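Skureck, July 7, 2021

Aus alt wird Lieblingsstück: Pomness lädt wieder zum großen Stofftausch ein

Wer kennt das nicht: Im Schrank liegt seit Jahren ein Stück Leinen von der Großmutter, zu schade zum Wegwerfen und doch nie zur Hand, wenn man es gerade brauchen könnte. Für genau solche Schätze öffnet das Nähhaus Pomness in Skureck ab sofort wieder seine Türen und freut sich von Herzen auf alle, die bringen, stöbern, tauschen oder einfach nur einen Kaffee trinken möchten.

Seit der Wiedereröffnung im Mai sind bereits 145 Anmeldungen eingegangen, mehr als in jedem Jahr zuvor. »Ich hatte gehofft, dass uns die Leute nicht vergessen haben, aber mit so viel Zuspruch habe ich wirklich nicht gerechnet«, freut sich Marthinus Le Roux, der das Nähhaus gegründet hat und bis heute leitet. »Manche rufen an und erzählen erst einmal eine halbe Stunde von ihren Vorhängen — und das ist auch gut so.«

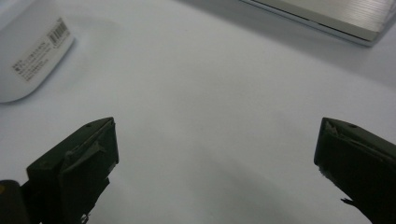
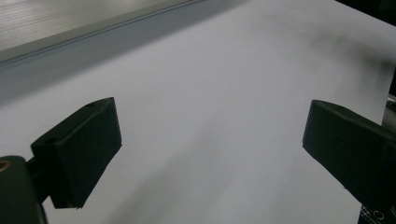

Was kostet die Teilnahme am Stofftausch?
Der Tausch selbst ist kostenlos, für die Nähkurse wird ein Beitrag von 24 Euro pro Abend erhoben, Garn und Nadeln inklusive.

Insgesamt stehen in diesem Sommer 13 Kursabende auf dem Programm, vom ersten geraden Saum bis zur gefütterten Jacke. Neu dabei ist die Reihe »Flicken und Stopfen«, die gemeinsam mit der Weberei Masilela entstanden ist. Die Weberei stiftet außerdem Reststücke aus der eigenen Fertigung, darunter viel Wolle und ein paar wunderschöne Streifenstoffe, von denen wir uns, das geben wir gern zu, nur schweren Herzens trennen.

Möglich wird das Ganze auch durch eine Förderung der Tokeck-Stiftung in Höhe von 4000 Euro, mit der zwei gebrauchte Nähmaschinen überholt und die Regale im Lager erneuert wurden. Dafür sagen wir an dieser Stelle noch einmal ein herzliches Dankeschön!

Angenommen werden saubere Stoffe ab einer Länge von einem halben Meter, dazu Knöpfe, Reißverschlüsse und Schnittmuster. Anmeldungen für die Kurse nimmt das Team im Nähhaus persönlich oder telefonisch entgegen.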